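Trimming idle time from demos before training: anyone else seeing this?

Forum > Manipulation > Imitation learning

corrigan_bench
Tuesday, 10:14
I've been trying to reproduce the result everyone was passing around in April, the one that says you should cut every pause out of your teleop demonstrations before you train on them. The theory is that the policy learns to dither from people who dither. Having watched myself teleoperate, I found this persuasive.

So I did it. 189 demos of pick and place, fruit into a bowl, recorded at the pace of a man defusing something. Same network, same 3 seeds, one set raw and one set with the idle steps taken out. The trimmed policy is quicker, as promised. It also lets go too early, with great confidence, far more often than the raw one.

My guess is that the pause before release was carrying information, and I've carefully paid for a filter to throw it away.

ngeraghty
Tuesday, 10:40
What's your threshold for "idle"? If you're only looking at joint velocity you'll bin every slow approach as well.

corrigan_bench
Tuesday, 11:02
Joint velocity. I can feel you sighing from here. The task, so that we're all arguing about the same fruit:

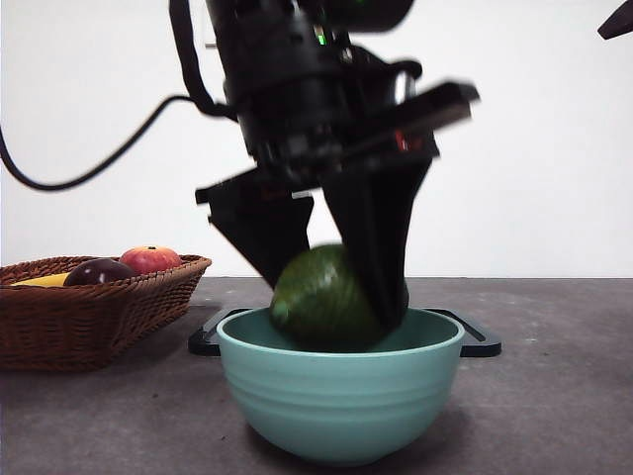
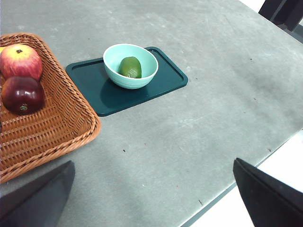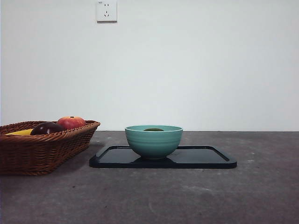
Lindiwe Pretorius
Tuesday, 11:31
Then I'd say you've tested a bad filter and blamed the method. Gripper state has to be in the criterion. Keep a window either side of every open or close and trim whatever you like in between. We had the same early release at Jerkholm until we did that.

corrigan_bench
Tuesday, 11:38
The write-up doesn't mention a window.

Lindiwe Pretorius
Tuesday, 11:45
Write-ups don't mention lots of things. It's how they stay at eight pages.

madigan_f
Tuesday, 12:20
Going to disagree with both of you. If you trim, you end up with fewer steps, so the same number of epochs means fewer gradient updates. Did you match updates? Half the "cleaning helps" and "cleaning hurts" results I've read are someone comparing a cooked policy with a raw one.

corrigan_bench
Tuesday, 12:52
I matched epochs.

madigan_f
Tuesday, 12:53
Right.

ngeraghty
Tuesday, 13:10
Undertraining would make it sloppy everywhere though, surely? He's only reporting trouble at release. I'm with Lindiwe on this one.

madigan_f
Tuesday, 13:26
He's only reporting release because that's where he was looking. I'd want the grasp failures broken out before I believed it.

corrigan_bench
Tuesday, 16:47
Fine. Rerunning with updates matched, once with the window and once without, and I'll log grasps separately. 175 trials per arm of the comparison, so don't expect me before the weekend.

ngeraghty
Tuesday, 16:55
Post the window length when you've picked one. Ours is set to whatever the last student typed in.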